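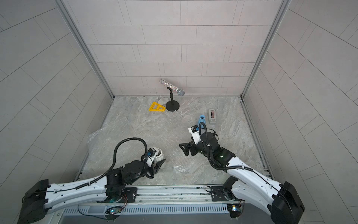

A two-armed cell at the Wenport lab, left gripper holding a white fluted cup-like object, bubble wrap on the booth floor.

Trade > Automation > Shop Practice

9/16/24
By the Givgate desk

The rule book at Wenport is a binder. Black, coffee ring on the front, spine going. The safety and practice lead has had it under one arm since I came through the door and does not put it down for the coffee either.

"People expect a big document," she says. "It's 60 pages. Half of that is forms."

She asked not to be named, as did the technician who joined us later. House policy. Fine. The work is two-armed cells, small ones, run by operators at a distance of a few feet, picking up household stuff and packing material and putting it down again. Wannasri runs the floor. Wenport owns the building and, since last November, the rules.

What changed in November?

"We had rules before. We had them in four places. A poster, a chat thread, somebody's email, and the one everybody knew and never wrote down." She laughs. "That last one was the good one."

The one nobody wrote was: no hands over the rail while the arms are powered. Not paused. Powered. It is now page one.

"Paused is a software word," she says. "I don't care what the screen says. If the drives are live you are outside. You want to move a vase, you kill the drives, you wait for the light, you move the vase."

I ask how long that takes. Long enough that people hate it, she says. She has been asked for a faster way every week by somebody. There is a reach tool now, a plain plastic grabber on a hook by each cell, and it is allowed for nothing except things that have rolled to the back wall with the drives off. "They wanted it for live work. No."

Speed comes next in the binder. The cap is 300 millimeters a second at the gripper during any session with a person at the station, and 2 people have to sign if it goes up. She wanted it lower. The operators wanted it higher. They settled after a bad-tempered afternoon with a stopwatch and a foam block.

"It's a number we can defend. It's not a magic number. If you copy it into your own shop with out doing your own assessment, you have missed the whole point of the binder."

She says that twice so I am putting it in.

Then objects. I had figured on a dull ten minutes here and got the best part of an hour. The binder has a page for what can go on a booth floor and what can't. Glass is out unless the session sheet says glass. Anything with a blade or a cutting edge gets looked at by a second person, and that covers tape dispensers, which caused an argument.

"A tape dispenser is a desk thing, people don't see it as a blade. Some of them have teeth. So you check. You check it, you write it on the sheet, then it can go in."

Soft stuff has its own paragraph. Bubble wrap, film, bags. The technician, by now sitting on a crate with a sandwich, has views.

"Sheet material goes where you can see all of it," he says. "Under an arm is okay. Round a joint is not okay. If it's climbing up the wrist you stop, I don't care if the grasp is going great."

And cables? The big corrugated conduits loop well up over the wrists on these cells and I ask if that's a rule or just how they came.

"Rule is you look at it," he says. "Start of shift, you run each arm to its limits slow, and you watch the loop. Is it pulling. Is it rubbing. Does it come down in front of the camera." He counts the small wires too, the thin ones that run along the rail. Those get tugged. Gently. A loose one has cost them more lost mornings than anything on the safety list, he reckons.

The safety lead says put that in as well, becuase people read a standard as being only about injuries. Hers has a good deal about bad data and wasted time. A wrist camera knocked a hair out of line will still record happily all day. So there is a check card, printed, stuck at a marked spot, and both wrist cameras have to see it before the first session and again after lunch.

"After lunch was my idea," the technician says.

"It was not," she says.

Do operators follow it? She turns the binder round and shows me the sheets. Sign, time, initials. Some of the after-lunch boxes are blank. She doesn't hide it.

"Blank is useful. If they were all filled in I would think somebody was doing them on Friday in one go with the same pen. I've worked in places like that." A blank box gets a conversation, no write-up. A false one gets a write-up. That distinction took her longer to get past management than the speed cap did.

The stop button came up late. Each operator hits it once a shift, on purpose, arms moving slow, nothing in the grippers. The point is your hand knows where it is. Wannasri objected at first on wear, and was told the button is rated way past anything they'd do to it and can be replaced for less than lunch. There's a log for that too. The log is on software called Ovo, which she likes for the timestamps and dislikes for everything else. Paper copy goes in the binder.

I ask about session limits. She caps a session at 2000 seconds, then the operator gets up. Odd number. It came off a setting in the recording software and no one has made a case to change it.

"Tired people don't crash the arm, mostly. They get lazy about the reset. They leave things where they fell and start the next run." Reset is on the sheet now with a line for stray items along the wall, small stuff especially.

What would she tell a shop starting from nothing?

"Write down what people already do. Then read it out loud to them and see who goes red. That's your first draft."

And the technician?

"Label the power switch. Both sides."

Revision is due in November. She wants to cut pages. The forms for visitors are too long, she says, and then hands me one, which I hadn't filled in, and should of at the door. I sign it on top of the binder. She checks the time, writes it next to mine, and goes off to watch the two o'clock arm check.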